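Dustpan and brush

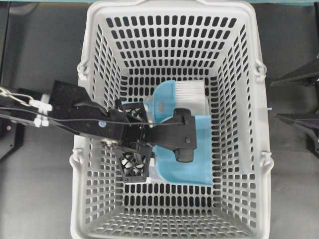

A dustpan and brush is a pair of hand tools used to clear small amounts of dry dirt from a floor or other surface. The brush moves the dirt and the pan collects it so that it can be carried to a trash can. The two are usually sold together and are often made in the same color, as with a light blue pan and a brush with a light blue back and white bristles. When not in use the pair may be hung on a wall, kept in a closet, or stored with other cleaning supplies in a plastic basket. A basket with openings in its floor and walls lets air reach the tools and allows loose grit to fall through.

Terminology

In American usage the brush of the set is also called a whisk broom, although that name is more exactly applied to a small broom made of bound broomcorn with no solid back. "Hand brush," "counter brush," and "bench brush" are used for brushes with a solid back, the last two mainly for longer types used in shops and bakeries. The pan is nearly always called a dustpan. It was formerly written as two words.

Dustpan

The dustpan has a flat or slightly sloping scoop, closed at the back and sides and open at the front. The front edge is known as the lip. Dirt is swept over the lip and held behind it when the pan is tilted back. On cheaper pans the lip is a continuation of the scoop, thinned toward the edge. Others have a strip of soft rubber along the lip, which bends to follow an uneven floor and reduces the line of fine dust left behind after sweeping.

Most household pans are molded in one piece from plastic. Steel pans are heavier and keep their shape better near heat, and they are preferred for fireplace ash and in metalworking shops. A steel lip can scratch wood floors and is easily bent if the pan is dropped. Plastic lips wear down and become ragged, after which the pan no longer sits flat.

The handle extends from the back of the scoop. It may be hollow, and on many models it has a hole at the end for hanging. Long-handled pans, used in theaters, stations, and restaurants, stand upright on the floor and are paired with a full-length or lobby broom.

Brush

The brush consists of a back, a handle, and tufts of bristle set into the back. Fine, closely packed bristles pick up flour, hair, and dust. Stiffer and more widely spaced ones are used for gravel, wood chips, and dried mud. Synthetic bristles are the most common in household sets. Horsehair and plant fibers are also used, chiefly in brushes with wooden backs.

Bristles that are stored under pressure take on a permanent bend. For this reason many sets are designed so that the brush clips into the pan or onto its handle with the bristles clear of the scoop. Brushes may also be hung separately from a hole or loop.

Use

The pan is held flat against the floor with the lip facing the pile, and the brush is drawn toward it in short strokes. A thin line of dust usually remains at the lip. The pan is moved back a little and the line is swept again, 2 or 3 times if necessary. Any remaining dust can be taken up with a damp paper towel.

Broken glass can be swept up in the same way, but slivers may lodge in the bristles, and the brush should be checked before it is used on a table or counter. Standard household sets are not suited to liquids. Hot ash should not be put in a plastic pan.

Cleaning and storage

Plastic pans and synthetic brushes can be washed in warm water with dish soap. Hair and lint are first pulled out by hand or with an old comb. The brush is left to dry with the bristles facing down or to the side, so that water does not collect at the base of the tufts. Wooden backs may crack or swell if soaked.

Sets kept in a basket or bucket are best laid with the pan on the bottom and the brush on top of it. Separate sets are commonly kept for the kitchen and the bathroom. Some households also keep one in the garage or car.

See also

Broom
Carpet sweeper
Crumb tray
Mop

This page was last edited on 18/05/2025.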